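5 Einrichten der Ablageübung

5.1 Zweck und Geltungsbereich

Dieser Abschnitt beschreibt die Einrichtung und den ersten Durchlauf der Ablageübung an der zweiarmigen Selbstbauanlage der Gemeinschaftswerkstatt Vodilton. Er setzt voraus, dass die mechanische Montage nach Abschnitt 3 und die Verdrahtung nach Abschnitt 4 abgeschlossen und im Anlagenbuch abgezeichnet sind. Für Nachbauten mit abweichenden Greiffingern gelten die Angaben nur sinngemäß.

Fassung vom 2020-03-17. Bearbeitung: Frauke Görtz, Arne Janssen. Die frühere Fassung aus dem September ist aus den Ordnern am Arbeitsplatz zu entfernen.

5.2 Voraussetzungen

Die Anlage darf nur von Personen in Betrieb genommen werden, die durch Gerd Petersen oder Nele Wendt eingewiesen wurden. Die Einweisung gilt für den Betrieb mit der Steuersoftware Willow. Wer ausschließlich am Vorgängersystem eingewiesen wurde, hat die Einweisung zu wiederholen.

Für die Übung werden benötigt:

Kunststoffbehälter, oben offen, Wandung durchscheinend
Satz kleiner Bausteine in verschiedenen Farben
Steckerförmiges Übungsteil mit zwei Metallstiften
Innensechskantschlüssel 5 mm
Stahllineal
Anlagenbuch

HINWEIS: Das steckerförmige Übungsteil dient allein als Greifobjekt. Es darf zu keinem Zeitpunkt in eine Steckdose oder Steckdosenleiste eingeführt werden.

5.3 Vorbereitung des Arbeitsplatzes

1. Hauptschalter am Verteiler ausschalten und gegen Wiedereinschalten sichern.

2. Tischplatte abräumen und trocken abwischen. Holzspäne aus der benachbarten Werkbank sind auch unter den Profilschienen zu entfernen.

3. Festen Sitz der Rahmenprofile von Hand prüfen. Lose Nutensteine mit dem Innensechskantschlüssel nachziehen.

4. Sämtliche Kabel an beiden Armen auf Scheuerstellen untersuchen. Die Leitungsschlaufen müssen so lang sein, dass jedes Gelenk seinen vollen Weg fahren kann, ohne dass Zug auf die Steckverbinder kommt.

5. Greiffinger auf Risse und Ausbrüche prüfen. Beschädigte Finger sind paarweise zu ersetzen. Ersatzfinger liegen in der Schublade mit der Aufschrift Böttcher.

6. Behälter auf die Tischplatte stellen. Der Abstand zur Tischkante beträgt 200 mm und wird mit dem Stahllineal gemessen.

7. Bausteine in den Behälter legen. Eine bestimmte Anordnung ist nicht vorgeschrieben. Die Bausteine dürfen einander teilweise verdecken, jedoch nicht über den Behälterrand hinausragen.

VORSICHT: Quetschgefahr. Zwischen den Greiffingern und dem Behälterrand können Finger eingeklemmt werden. Während der Schritte 1 bis 7 muss die Anlage spannungsfrei sein.

5.4 Einschalten

1. Sicherung am Verteiler entfernen und Hauptschalter einschalten.

2. Beide Steuerrechner starten und die Anmeldung abwarten.

3. Willow öffnen und das Profil »Pulska« laden. Andere Profile enthalten abweichende Grenzwerte für die Greifkraft und sind für diese Übung nicht freigegeben.

4. Not-Halt betätigen, Abschaltung beider Arme feststellen, Not-Halt entriegeln. Das Ergebnis ist in das Anlagenbuch einzutragen.

5. Referenzfahrt auslösen. Die Fahrt dauert rund 28 Sekunden. Während dieser Zeit hält sich keine Person im Schwenkbereich auf.

6. Anzeigen an den Gelenken kontrollieren. Grünes Dauerlicht bedeutet Betriebsbereitschaft. Leuchtet eine Anzeige rot oder bleibt sie dunkel, ist nach Abschnitt 5.7 zu verfahren.

5.5 Erster Durchlauf

Der erste Durchlauf erfolgt stets im Handbetrieb und mit herabgesetzter Geschwindigkeit. Eine zweite eingewiesene Person steht am Not-Halt und übernimmt in dieser Zeit keine weiteren Aufgaben.

1. Geschwindigkeit in Willow auf 17 Prozent einstellen.

2. Übungsteil dem rechten Greifer zuführen und Greifer schließen. Die Finger müssen am Körper des Teils anliegen. Die Metallstifte bleiben frei.

3. Arm anheben, bis das Übungsteil vollständig oberhalb des Behälterrands steht.

4. Arm über den Behälter fahren und anhalten. Den linken Greifer währenddessen außerhalb des Ablageweges halten.

Die Halteposition vor dem Absenken ist mit der folgenden Abbildung zu vergleichen. Maßgeblich sind die Lage des Übungsteils über dem gelben Behälter und die freistehenden Stifte, die in der Abbildung nach links zeigen. Die Farbfolge der Bausteine ist ohne Bedeutung.

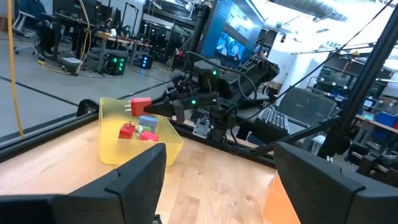
5. Arm langsam absenken. Berührt das Übungsteil einen Baustein, ist die Bewegung sofort zu beenden und der Arm um wenige Millimeter anzuheben.

6. Greifer öffnen und abwarten, bis das Teil zur Ruhe gekommen ist.

7. Arm senkrecht nach oben ausfahren. Seitliche Bewegungen sind erst zulässig, wenn beide Fingerspitzen den Behälterrand überragen.

8. Ruhestellung anfahren und Durchlauf im Anlagenbuch bestätigen.

HINWEIS: Verschiebt sich der Behälter beim Ausfahren, liegt in der Regel ein zu geringer Öffnungsweg vor. Der Wert ist in Willow unter »Greifer rechts« anzupassen — nicht durch Festkleben des Behälters. Klebereste auf der Tischplatte haben mehrfach zu Fehlgriffen geführt.

5.6 Übergang in den Automatikbetrieb

Die Freigabe für den Automatikbetrieb erteilt Gaurav Pathak oder eine von ihm schriftlich benannte Vertretung. Sie setzt 5 aufeinanderfolgende Durchläufe im Handbetrieb ohne Eingriff voraus. Wird ein Durchlauf abgebrochen, beginnt die Zählung von vorn.

Im Automatikbetrieb gilt zusätzlich:

Der Arbeitsraum der Arme darf nicht betreten und nicht durchgriffen werden.
Werkzeuge, Messmittel und Getränke sind von der Tischplatte fernzuhalten.
Arbeiten an benachbarten Plätzen sind zulässig, sofern der Schwenkbereich frei bleibt.
Die Eingabetastatur muss für die Bedienperson jederzeit erreichbar sein, ohne dass sie über den Tisch greift.

5.7 Störungen

Übungsteil rutscht aus dem Greifer
Fingerflächen mit einem fusselfreien Tuch reinigen. Tritt der Fehler erneut auf, Greifkraft in Willow um eine Stufe erhöhen. Die höchste Stufe ist gesperrt und bleibt gesperrt.

Übungsteil dreht sich im Greifer
Teil zu weit außen gefasst. Greifer öffnen, Teil neu zuführen und näher am Fingergrund greifen.

Gelenkanzeige rot
Not-Halt betätigen. Gelenk auf Fremdkörper und eingeklemmte Leitungen untersuchen. Danach entriegeln und Referenzfahrt wiederholen.

Gelenkanzeige dunkel
Hauptschalter ausschalten. Steckverbinder am betroffenen Gelenk und am Sockel prüfen. Das Öffnen der Gelenkgehäuse ist Frauke Görtz und Arne Janssen vorbehalten.

Arm bleibt über dem Behälter stehen
Meldungsfenster in Willow lesen und Meldungstext wörtlich in das Anlagenbuch übertragen. Erst danach quittieren. Ohne den genauen Wortlaut kann die Störung nachträglich nicht zugeordnet werden.

5.8 Außerbetriebnahme

1. Beide Arme in Ruhestellung fahren.

2. Willow beenden und Steuerrechner herunterfahren.

3. Hauptschalter ausschalten.

4. Bausteine und Übungsteil auf Beschädigungen prüfen und im Materialschrank ablegen. Verbogene Stifte am Übungsteil sind nicht zurückzubiegen. Das Teil ist auszusondern.

5. Eintrag im Anlagenbuch mit Uhrzeit und Namenszeichen abschließen.

Offene Mängel sind am Verteiler mit dem roten Anhänger zu kennzeichnen. Eine gekennzeichnete Anlage darf bis zur Freigabe durch Gerd Petersen nicht eingeschaltet werden — auch nicht zu Prüfzwecken.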